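Visit report: Rotich handling lab, 9th July

The lab is on the ground floor of the old Volton building, behind the loading bay. Sign-in is at the side door, and visitors need closed shoes. Our group was split in two, and we had the manipulation room first.

We had asked to see something other than the usual demo. Rotich had offered to take us through a fault on one of its two-arm cells, and the visit was planned around that.

The task in the cell is laundry. The arms pick up pieces of clothing and cloth, spread them out or fold them, and use a green plastic basket for the pieces. Each arm has a two-finger gripper with its own camera, and both are bolted to the rail at the front of the table. Cloth is hard for a robot because it has no fixed shape. A fold can hide a cord, a cuff or a second layer.
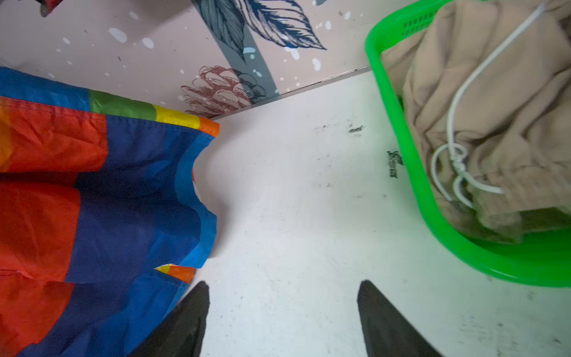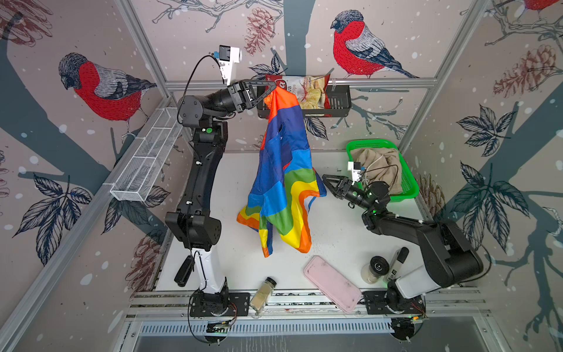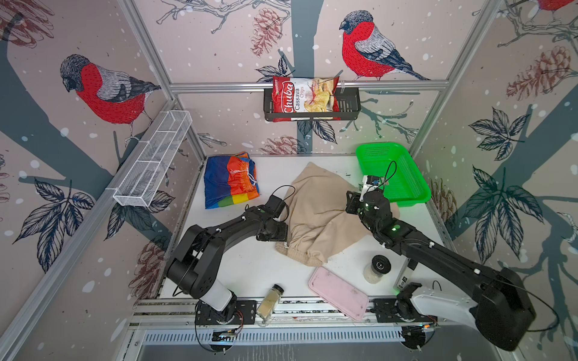
Rotich Handling Lab, Soft Goods Team

The fault happened in November, on the 292nd run of a long unattended test. The left arm picked up a pair of shorts by the waist and started to lift. The drawstring had caught around a finger of the right gripper, which was parked and holding position. The left arm kept pulling. The control software, a package called Codari, saw the load rise but treated it as a heavy garment and raised the motor current to match.

It pulled for 8 seconds. Then a gear in the left wrist stripped and the arm dropped onto the table. The guard door was shut and there were no injuries. The cell was out of use for 35 days, mostly waiting for the part.

We were shown the force log on a wall screen. The rise is easy to see once it is marked. The overload limit had been set for the shoulder joint and copied to all the others, so the wrist could be damaged well before the limit was reached. A second problem was that each arm was checked on its own. The software had no rule for the case where both arms were loaded at the same moment by the same object.

Three changes were made. Each joint now has its own limit. If both arms report a load when only one should be holding something, both stop and open their grippers. Cords are also tied short before an unattended run, although the team wants to drop that step later, as a real laundry would not do it.

The new stop rule was tested over 2000 runs with different cloth. It caught every snag that was set up on purpose. It also stopped the arms a number of times with no snag at all, mainly when one gripper brushed the basket. A member of our group asked whether operators would get tired of this and turn the rule off. The answer was that it can't be turned off from the operator screen, only in the settings file.

We also asked about the emergency stop. It cuts power to both arms, which means a raised arm can fall. A brake for the shoulder joints has been ordered from Rumitz but had not been fitted at the time of our visit. Until then the rule is that hands stay out of the cell until both arms are resting on the table.

The stripped gear was passed around at the end. The second half of the group had the same talk after lunch.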